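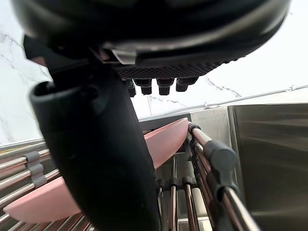
Reserving a Shared Workroom at the Silldale Center

Residents of Silldale and Estbridge may reserve a workroom for meetings, classes and small projects. Reservations are made through the front office or by mail. Please read all of the steps before sending a request.

Step 1. Choose a room
The Mikkelsen Room seats larger groups and has a sink. The two rooms on the upper floor are smaller and are reached by stairs or elevator. Food may be served in the Mikkelsen Room only.

Step 2. Complete the request form
Forms are kept at the front desk. Enter the name of the group, the purpose of the visit, and the name of one adult who will be present the entire time. Incomplete forms are returned by mail, which delays the request.

Step 3. Submit the form
Requests must reach the office at least five working days before the date of use. Requests for a Saturday are handled in the order received – early application is advised, particularly in September when evening classes resume.

Step 4. Confirm the reservation
The office will send a written confirmation with a reservation number. A room is not held until this letter has been issued. Groups may hold no more than six reservations at one time.

Step 5. On the day
Collect the key at the front desk and sign the register. Furniture may be moved but must be put back before the key is returned. Report damage or missing items to the desk before leaving.

Changes and cancellations
Notify the office in writing at least two days in advance. Questions about repeat reservations should be addressed to Eilif Rønning, Room Services.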